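Callosard Subsurface Ice Study: progress report to the Hollenstein Fund
Prepared by Areti Moschos, with laboratory sections by Eoin Carroll
28th December 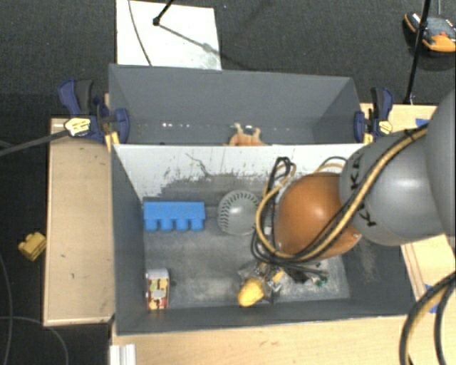 The period covered by this report runs from the close of the April review to the end of the year. Work packages 2 and 3 are the subject of most of it. Work package 1 (literature and site selection) was closed at the review and is not discussed further.

1. Purpose of the study

The study asks whether traces of microbial life can be told apart from non-living organic matter in salty ice of the kind expected below the surface of Europa and Enceladus. The method is to grow known organisms in chilled brine, freeze them at controlled rates, and compare the result with sterile brine carrying a similar load of organic compounds. All samples are blind-coded before analysis.

2. Work package 2: sample preparation

The full set of 1652 ice samples has been prepared and logged. Three brine recipes were used: one rich in sodium chloride, one rich in magnesium sulphate, and one mixed. Each was frozen at two rates. The slower rate took longer to hold steady than we had planned for, and the first batch of mixed brine was discarded after the temperature log showed a drift overnight. It was made again and the replacement batch is the one counted here.

Cold storage is at the Dronisby laboratory. The stock is split between two freezers on separate circuits, as the Fund asked at the review.

3. Work package 3: analysis

Amino acid measurements are complete for the chloride and sulphate recipes. The mixed recipe is under way. In the chloride ice, living and sterile samples separate clearly on the ratio of left-handed to right-handed forms. In the sulphate ice the separation is weaker, and at the slower freezing rate the two groups overlap. We do not yet know if this is a real effect of the salt or a loss during the desalting step. Eoin Carroll has begun a set of recovery tests using spiked blanks to settle the point.

Fatty acid measurements were due to start in the autumn and have not started. The delay comes from the Vakus extraction line, which failed its leak test twice. A replacement valve block has been fitted and the line now holds pressure, but the background level of short-chain fatty acids is still above our limit. Cleaning continues.

4. Changes to the plan

We request an extension of about six weeks to work package 3, at no extra cost. The start of work package 4 (statistical treatment and detection limits) would not move, as it can begin on the amino acid data alone.

We also propose to drop the planned test with crushed basalt in the brine. The grain size could not be kept constant between batches - and without that, the results would be hard to compare with anything else in the set. The materials budget set aside for it would go to the recovery tests.

5. Spending

Staff costs are in line with the forecast. Consumables are over forecast because of the repeated mixed-brine batch and extra solvent for cleaning the extraction line. Travel is under forecast and covers the difference. No transfer between main headings is needed.

6. Next steps

- finish amino acid measurements on the mixed recipe
- complete the recovery tests and report the sulphate result either way
- bring the extraction line background below the limit and start fatty acid work
- release the sample codes to the statistics team once both data sets are locked

The sample log and temperature records are available to the Fund on request from Areti Moschos.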